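Mosus Laminate Floor System
Installation and Care Guide
Section 4: Laying, Finishing and First Cleaning
Revised Apr 21, 2023

4.1 Before you start

Read Section 3 (Subfloor Preparation) in full. The subfloor must be clean, dry and level before any planks are laid. Boards laid over an uneven base will flex underfoot, and the locking edges will wear early.

Leave the unopened cartons lying flat in the room where they will be installed. Do not stand them on end or lean them against a wall. Keep the room at normal living temperature during this time and while the work is in progress.

Open cartons only as you need them. Work from at least three cartons at once and mix the planks, as shade and grain vary from one carton to the next.

NOTE: Inspect each plank in daylight before laying it. Claims for surface defects are not accepted once a plank has been cut or locked in place.

4.2 Laying the first row

1. Unroll the Riltix underlay with the printed side up. Butt the edges together and tape the joint. Do not overlap.

2. Decide the direction of the planks. In most rooms they should run toward the main window. In a narrow hallway, run them along its length.

3. Measure the width of the room and work out the width of the last row. If it will be too narrow to lock securely (see Table 3-2), trim the first row to balance the two.

4. Cut the tongue from the long side of the first-row planks. Place the cut side toward the wall.

5. Insert spacers between the planks and the wall to hold the expansion gap. The gap is required at all walls, pipes, door frames and fixed cabinets.

6. Lock the short ends together. Press down until the joint closes flush.

CAUTION: Do not strike the locking edge directly with a hammer. Use the Mosus tapping block supplied in the installation kit.

4.3 Laying the remaining rows

1. Begin the second row with the offcut from the first, provided it is at least 345 mm long. Discard shorter pieces or save them for closets.

2. Angle the long side of the plank into the previous row, slide it up to its neighbor, and lower it.

3. Check that the joint is tight along its whole length. If a gap shows, lift the plank, brush out the groove and try again.

4. Keep end joints staggered by at least 600 mm from one row to the next. If you cannot hold this distance, start the row with a different cut.

5. At pipes, drill a hole 20 mm larger than the pipe diameter. Cut across the plank through the center of the hole, lay both pieces, and cover the gap with a Renier pipe collar.

6. Remove all spacers when the last row is in place. Fit the baseboard to the wall only — never nail or glue it to the floor.

NOTE: Long rooms need a transition strip. Refer to Table 3-4 for maximum run lengths.

4.4 First cleaning

1. Sweep or vacuum with a soft brush head. Sawdust left in the joints will absorb water and darken.

2. Wipe with a well-wrung microfiber cloth, following the direction of the planks.

3. Treat glue marks with Rodrigues R-2 remover on a cloth. Do not pour it on the floor.

4. Let the floor dry completely before bringing furniture in.

CAUTION: Do not use steam mops, wax, polish or scouring powder. Damage from these products is not covered by the warranty.

4.5 Placing household items

The floor may be walked on as soon as the last row is locked. Fit felt pads under chair and table legs and replace them when they become worn or gritty. Lift heavy furniture into position; do not drag it.

Light plastic goods may stand directly on the surface. Wipe the underside first, as trapped grit will scratch the finish when the item is moved. Do not place wet items in open or perforated containers on the floor, where water can drain through and collect underneath.

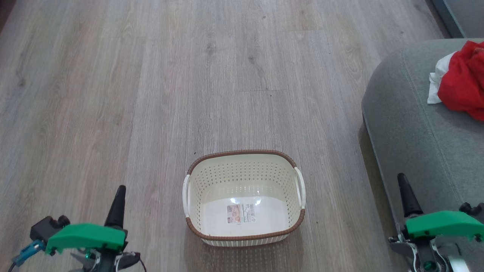
Fig. 4-6. Perforated plastic basket standing directly on laminate flooring.

Rubber-backed mats may stain the surface permanently. Use mats with a woven or felt backing, and lift them regularly to check for moisture.

4.6 Storing spare planks

Keep one unopened carton for repairs. Store it flat in a dry indoor space and write the batch number on the inside cover of this guide. For replacement of a damaged plank, see Section 6.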